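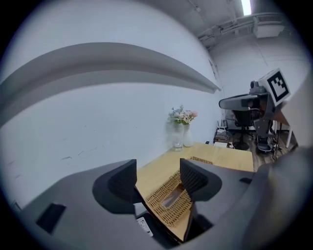 O vime limpa-se a seco primeiro e só depois com água, e pouca. A maior parte dos cestos que se estragam em casa estragam-se na lavagem ou na secagem: ficam de molho numa banheira, secam ao sol do meio-dia e ao fim de umas semanas as varas começam a partir nos cantos. Convém trabalhar numa mesa, à altura das mãos, porque no chão acaba-se por esfregar só a parte de cima. O cesto de vime castanho-claro com abertura retangular no entrançado, erguido acima da mesa de madeira clara, serve para explicar quase tudo o que vem a seguir, porque é nessas aberturas que a sujidade e o desgaste costumam aparecer mais cedo. Se houver jarras com flores em cima da mesa, pode deixá-las lá ao fundo durante a parte seca, mas tire-as antes de começar com a água.

Pesquisar neste site
Introduza o termo a pesquisar
Pesquisar

Material

- uma trincha macia, de cerdas compridas, que nunca tenha levado tinta
- uma escova de dentes velha
- aspirador com o bocal de escova
- 2 panos de algodão, um para molhar e outro para secar
- sabão neutro líquido
- vinagre branco, só se houver bolor
- uma bacia com 2000 ml de água morna
- uma tesoura de poda pequena ou um alicate de corte
- cola branca de madeira e molas da roupa, para as reparações
- óleo de linhaça cozido, facultativo

A quantidade de água parece pouca e é de propósito. Com uma bacia mais cheia a tentação é mergulhar o cesto. Para um cesto grande, muda-se a água a meio em vez de se usar mais de uma vez.

Antes de começar

Esvazie o cesto e tire o forro, se tiver. Os forros de pano atados com fitas saem sem dificuldade; os cosidos à borda têm de ser descosidos ou então limpos no sítio, com o pano quase seco. Não molhe vime com o forro posto. O tecido guarda a humidade contra as varas e o fundo fica a cheirar a mofo durante meses.

Depois veja de que é feito. O vime verdadeiro é uma vara inteira, redonda, por vezes ainda com casca, e aguenta bem um pano húmido. A rota é parecida mas mais lisa e regular. O papel torcido, que imita muito bem os dois, não pode levar água nenhuma: raspe com a unha num sítio escondido e, se levantar fibra como a de um cordel, fique pela escova e pelo aspirador. Há ainda o entrançado de plástico, que se lava no duche e não precisa desta página.

Confirme também se o cesto tem verniz. Deixe cair uma gota de água no fundo, por fora. Se a gota ficar redonda, há verniz ou cera. Se for absorvida e deixar a vara mais escura, o vime está ao natural e vai precisar de secar mais tempo.

1. Tirar o pó

Vire o cesto de boca para baixo e bata no fundo com a mão aberta, em cima de um jornal. Sai mais do que se espera, sobretudo de cestos que estiveram a guardar lã, cebolas ou lenha.

Passe a trincha por fora, sempre no sentido do entrançado, da borda para a base. Se for contra o sentido, as pontas das varas levantam e prendem depois em tudo. Por dentro faça o mesmo, com o cesto deitado e a rodar aos poucos. O aspirador vem a seguir, na potência mais baixa, com o bocal encostado mas sem carregar.

As pegas recortadas na parede do cesto pedem a escova de dentes. A gordura das mãos junta-se na vara que contorna a abertura e o pó cola-se a ela. Escove a seco primeiro, por dentro e por fora, e deixe essa zona para o fim quando passar à água.

2. Lavar

Deite uma colher de chá de sabão na bacia e mexa com a mão. Molhe o pano, torça até não pingar e passe-o por uma parede de cada vez. Enxagúe o pano, torça, passe outra vez. O pano tem de sair da bacia quase seco; se correr água pelo entrançado abaixo, está molhado de mais.

Nas zonas com gordura, use a escova de dentes com uma gota de sabão e movimentos curtos. Limpe logo com o pano. O sabão que fica entre as varas seca branco e é aborrecido de tirar depois.

Para nódoas de fruta ou de vinho não conheço nada que resulte sempre. O sabão neutro atenua. A lixívia tira a nódoa e também a cor à volta, e deixa o vime áspero, por isso não a uso.

3. Bolor

O bolor aparece em manchas cinzentas ou pretas, quase sempre no fundo. Leve o cesto para a rua antes de o escovar. Misture partes iguais de vinagre branco e água, passe com um pano, deixe atuar um quarto de hora e limpe com outro pano húmido. Repita no dia seguinte se ainda cheirar.

Quando as varas do fundo se desfazem ao apertar com os dedos, já não é um problema de limpeza. Pode aproveitar-se a tampa ou dar o cesto a quem o saiba refundar.

4. Secar

Enxugue com o pano seco, por dentro e por fora, e ponha o cesto à sombra, num sítio com corrente de ar. Tem de ficar levantado: duas ripas por baixo chegam. Vire-o a meio da secagem.

No verão, em agosto por exemplo, um cesto médio seca numa tarde. No inverno conte com dois dias e não acelere com o radiador nem com o secador de cabelo. O calor direto seca a vara por fora primeiro e é assim que ela racha.

Aproveite enquanto o vime ainda está ligeiramente húmido para corrigir a forma. Um cesto que abaulou de um lado pode ser apertado com uma cinta de pano, ou cheio com toalhas secas bem calcadas, e fica assim até secar por completo. Se as toalhas ficarem húmidas, troque-as.
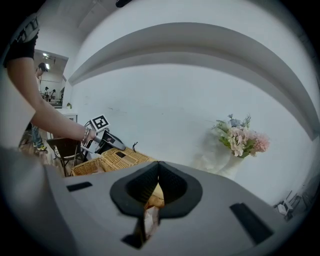 Quando se tratam cestos de tamanhos diferentes no mesmo dia, é melhor levar cada um até ao fim antes de pegar no seguinte. O pequeno seca mais depressa e pode ir primeiro. Não os encaixe um no outro enquanto secam, mesmo que pareçam secos por fora. A Merja Valtonen, que me ensinou a refazer bordas, deixa sempre uma noite inteira entre o último pano e o primeiro encaixe, e passei a fazer o mesmo depois de ter estragado um conjunto.

5. Pontas soltas e varas partidas

Com o cesto seco, passe a mão por dentro, devagar. As pontas que picam cortam-se rente, em viés, com a tesoura de poda. Não puxe por elas. Uma ponta puxada traz consigo a volta inteira e o entrançado abre.

Uma vara saída do lugar mas inteira volta a entrar depois de amaciada. Embrulhe só essa zona num pano húmido durante meia hora e empurre a ponta para trás da vara vertical mais próxima com uma agulha grossa de tricô. Ponha um pingo de cola branca, prenda com uma mola da roupa e deixe até ao dia seguinte.

Se a vara partiu a meio, corte as duas pontas de modo que cada uma acabe atrás de uma vertical. Meta um pedaço novo, da mesma grossura, demolhado de véspera, a sobrepor-se às antigas de cada lado. A cor nunca fica igual no início. Com o tempo aproxima-se.

A borda das pegas é outro caso. Aí o peso todo puxa por poucas varas, e a cola sozinha não segura. Enrole a zona gasta com medula de rota fina ou com um fio encerado, em voltas encostadas umas às outras, e esconda a ponta por baixo das últimas voltas. Antes de voltar a pôr peso no cesto, levante-o vazio algumas vezes pela pega e veja se o enrolamento escorrega.

6. Óleo ou nada

O vime ao natural não precisa de acabamento. Se estiver muito seco e estalar ao apertar, passe uma camada fina de óleo de linhaça cozido com um pano, espere vinte minutos e tire o excesso. Escurece um pouco, e o vime claro nota-o mais. Não o faça em cestos para pão nem nos que guardam roupa branca.

Os panos com óleo de linhaça podem aquecer e pegar fogo sozinhos quando ficam amachucados. Estenda-os ao ar livre até endurecerem antes de os deitar fora.

Arrumar

Guarde os cestos encaixados do maior para o menor, com uma folha de papel pardo entre eles, e sem forçar. Se o de dentro entra apertado, as paredes do de fora abrem. As tampas vão à parte, deitadas, ou pousadas em cima ao contrário.

Uma prateleira de parede serve bem, desde que não esteja por cima de um radiador. Na cave ou na garagem ponha-os longe do chão. Não os meta em sacos de plástico. Um lençol velho por cima chega para o pó.

Para uso diário, forre o fundo com um cartão cortado à medida se for guardar coisas com bicos, como ferramentas ou brinquedos, e distribua o peso. Um cesto cheio levanta-se com as duas mãos, uma de cada lado, ou por baixo. Arrastá-lo pela mesa gasta as varas da base e risca a madeira.

De quanto em quanto tempo

Trincha e aspirador uma vez por mês nos cestos que estão à vista. Pano húmido duas vezes por ano, de preferência em dias secos. Os que guardam legumes pedem mais, sempre que mudar o conteúdo.

Numa casa com ar muito seco, deixe o cesto uma vez por inverno na casa de banho enquanto alguém toma duche, e depois tire-o de lá. Chega para as varas deixarem de estalar.

Maya Kassab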